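Home > Bench Cells > Twin Arm > Pilow 2 > Notices
Products | Spares | Manuals | Support | Contact

Pilow 2 twin-arm bench cell

Small-parts cell from Skirelis. Two arms on a shared front rail, walled on three sides, clear panel at the front. Made for handover work, one arm picks, the other one takes. Keys, clips, caps, that sort of size.

Sold complete. Bench, walls, both arms, cable duct, controller underneath. Needs a normal power point and a solid floor. Not a carpeted floor, please. We've had that.

READ FIRST IF YOU ALREADY OWN ONE

We've had a fault on this model and we're not going to bury it at the bottom of the page. Short version: fingers can touch during a handover when the cell thinks there's a gap. Left arm carries on closing in after the right one has stopped. Arms then push against each other until the overload trips.

First one came from the Dromerton workshop in December, at cycle 1141 of a long unattended run. Bent finger on the right side, stripped gear in the left wrist. No injuries. Part they were handing over ended up behind the bench.

Second one was ours. Same thing, slower, and Farzana Wanigasekara was standing next to it with the stop button so nothing broke.

What's causing it

Cable drag, mostly. The cable to the wrist was tied too tight at the elbow on the early build. Arm goes to full reach, cable pulls, the wrist joint sits a bit short of where it reports. Not much at first. Then it creeps. The controller should of caught the difference and it didn't, the limit was set far too loose at the factory (that's on us).

So two faults really. Cable and software limit. You need to fix both. Fixing only the cable gets you a cell that behaves for a few weeks.
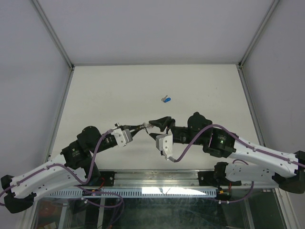

Twin-arm cell with the grippers nearly meeting, key on the bench.

The key is our usual check part. Light, thin, slides off to one side if the fingers come in crooked. If you haven't got one the right size any flat house key will do.

Who's affected

Cells with an 81 prefix on the serial plate. Plate is on the underside, back left, bring a torch. Anything later shipped with the longer cable and the tighter limit already loaded. If the plate's missing or you can't read it, treat it as affected and ring us.

What to do now

Stop unattended runs. Today, not after the current batch.

Power off at the wall before you touch any clips. The stop button holds the joints, it doesn't kill them.

Undo the clip nearest the elbow on each arm. Leave enough slack for a loose loop over the joint, then re-clip. Swing the arm by hand through its full reach. Cable shouldn't go tight anywhere. If it does, more slack.

Load limit file from the Support page. Takes about 700 seconds, the bar sticks near the end and looks dead. Leave it alone!! Pulling the power halfway means a controller swap.

Re-zero both wrists. Then run the slow handover check with a person at the stop button the whole time. Watch the gap between the fingers, not the screen.

If the fingers touch even once, stop there and send us the log. Don't re-zero again and hope.

Front panel stays closed while the arms are live. We know people lift it to fish out a dropped part. Finger pinch at the wrist is nasty and the overload trip will not save you, it's set to protect the gears.

Repair kit

Longer cables, new clips, one spare pair of fingers per arm. Free for affected cells. You pay nothing for shipping either. If you've already bought spares from Cronin to get going again, send us the receipt and we'll sort it.

Gears aren't in the kit. If a wrist is clicking or grinding, the whole wrist comes back to us. Box it upright, take the fingers off first, tape the cable down. Put your name in the box, you'd be surpised.

Are we still selling it?

Yes, current build only. Old stock has been pulled off the shelf and is being reworked. No ex-demo cells for now so please don't ask the sales desk, they can't release them.

Questions about the fault go to Anjana Bandara on the support line, mornings are best. Have the serial handy and the cycle count if you've got it. Colour of the cable doesn't tell you the build, only the plate does.

Page will be updated when the extended run is finished.

Share this page (2)
Comments (0)

Related items
Pilow 2 cable kit, long
Pilow 2 finger set, pair
Wrist unit, exchange
Skirelis wired stop button
Limit file and install notes
Returns form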